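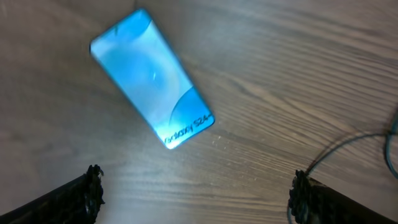
Iwona Baran wrote back within the hour that a break room is a break room, and that if we start inspecting chargers we will end up inspecting spoons.

Fair enough, but the insurer wants the sheet filled in, so it is filled in. My comments are under each line. I don't believe half of these checks prevent anything, and I've marked which half.

Break room and upstairs office, Grasance building, December

1. Phones and chargers kept off soft surfaces
Pass. Phones go on the wooden table or on the counter. I was told the couch is never used for charging. There was a charger plugged in behind the couch.

2. Charger leads free of splits and bare wire
Fail. 2 leads thrown out. Geetha Pinto says hers only looked bad because of the tape. What was under the tape?

3. Power strips not plugged into other power strips
Fail, same as last time, same corner. The kettle was on the second strip. Moved to the wall outlet while I stood there. I expect to find it back.

4. Smoke alarm sounds on test button
Pass. This tells us the button works and the horn works. It says nothing about smoke. The unit carries no install date I could find, and "fairly new" is not a date.

5. Extinguisher in place, gauge in the green
Pass on the gauge. The tag was signed by Mevitis for a visit that does not appear in the front desk log. Asked for paperwork. Waiting.

6. Exit route clear
Pass at 4 p.m. Do-yoon Gil says there are boxes in it most mornings. Recheck before 9.

7. Space heater stands clear of paper and curtains
Not applicable, according to the office. Then why is there a heater in the closet with a warm-weather cover half off? Left open.

8. Staff know where the breaker panel is
Asked 4 people. Hema Annamalai walked straight to it. The other three pointed at the water shutoff.

Items I would drop: 1 and 4 as worded. Items I would keep: 3, 6, 8.

Iwona's point about spoons is noted. Item 3 goes to her to fix and initial.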